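Speaker notes: Pens, Markers and the Shared Work Surface
Rendov Facilities Services, staff development session
Speaker: Shirley Sutherland
Last updated: January

Opening (slides 1 and 2)

Good morning, and thank you for making time before the counters open. Confirm that the people at the back can hear. Sign-in sheet goes around from the left.

The subject this morning is the provision and return of writing instruments on shared surfaces. It is a small line in the supplies budget and a frequent item in the comments we receive from both buildings. Last year the Yule building and the Garnero building together drew 3,000 pens from central stock. The inventory in the fall located 293 of them in the holders where they are meant to be kept. Pause here. Let people read the slide.

Others were found in drawers, in coat pockets at the front desk and in the meeting room cabinets. The inventory did not attempt to trace individual pens, and I do not propose that we begin.

What belongs on the surface (slide 3)

The current guidance asks each shared table to carry one holder and a modest mix of pens and markers. The holder stands toward the back or to one side, within reach of a seated person. Writing instruments are returned to it when the task is finished. A group of them left lying on the table between tasks is the condition most often noted on the walk-through form, under "surface, items loose."

Ask the room how many have filled in that form. Wait for hands.

The next slide has a white tabletop with a few pens and markers out on it and a white pen holder nearby. Give the audience a moment before speaking. 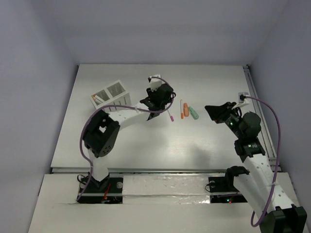
Clodagh Egan asked at the first delivery of this talk whether a holder ought to be a different color from the table, as she has twice put a marker down beside a white one in the belief that she had put it in. The point was well taken and should be raised at every session. Current stock is supplied in white only. Laltusari has offered a dark gray holder at the same price, and a trial at the Garnero building is under consideration. Until that is settled, tables may use any holder of suitable height from existing stock, including the older metal ones in the Yule storeroom.

Do not promise a date for the trial.

Markers and pens together (slide 4)

Markers and pens may share a holder. Dry-erase markers should be kept with the boards and not on the tables; two tabletops were written on last year by visitors who picked up the nearest marker. Permanent markers are issued on request at the supply window and are signed for.

Caps. Please stress this. A marker without its cap is to be removed from use, even if it still writes. Staff have been known to save them. The supply window will exchange any marker without a form.

Pens are issued in boxes of 50. A department may hold one open box and one sealed box. Anything beyond that comes back to central stock at the end of the quarter. If someone asks about the exception for the examination rooms, it still applies and is set out on page two of the handout.

Light surfaces (slide 5)

The new tabletops are pale with a faint grain. They were chosen for the daylight in the Yule building, and the response has been favorable. Two practical matters follow from the choice. Scuffs and specks are easy to see on them, and a pale pen is easy to miss, particularly where light reflects off the top.

The closing check of a table is therefore done from two sides. Stand at the front edge, look across, then move to one end and look again. Wipe with the damp cloth supplied, following the grain. Abrasive pads are not to be used on any of the pale tops. A mark that stays after wiping is entered on the form as "scuff" with its rough position, and the table remains in service. 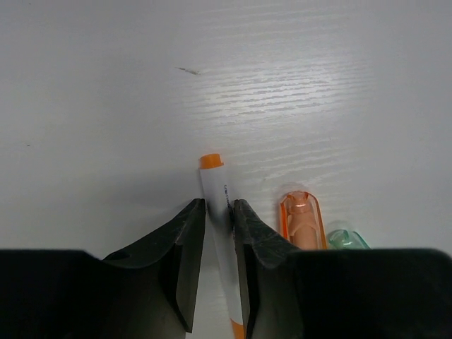

White pen and pale tabletop, with a small dark scuff on the surface.

Leave the slide up while taking questions on cleaning. The cloths are in the cabinet under the supply window. Spray is applied to the cloth first and never directly to the table.

End-of-day routine (slide 6)

Read these out slowly, as several people write them down.

Gather pens and markers from the table. Check caps. Return them to the holder, points down. Set the holder back in its place. Wipe the surface. Record anything that needs attention.

The routine takes about two minutes a table. It is assigned to whoever used the table last, and to the closing desk where that is not known. Supervisors may vary the order of the steps to suit the room.

Budget note (slide 7, omit if short of time)

The order for the coming year is again set at 3,000 pens. No reduction has been made in anticipation of better returns. The figure will be reviewed after the summer inventory, and departments will receive their own totals at that time.

Questions

Allow ten minutes. Likely subjects: personal pens left in shared holders (they are treated as shared), refills (not stocked), pencils (available, supply window), left-handed seating and the placing of the holder (either side is acceptable).

Collect the sign-in sheet. Spare handouts go back to Clodagh Egan at the Garnero desk.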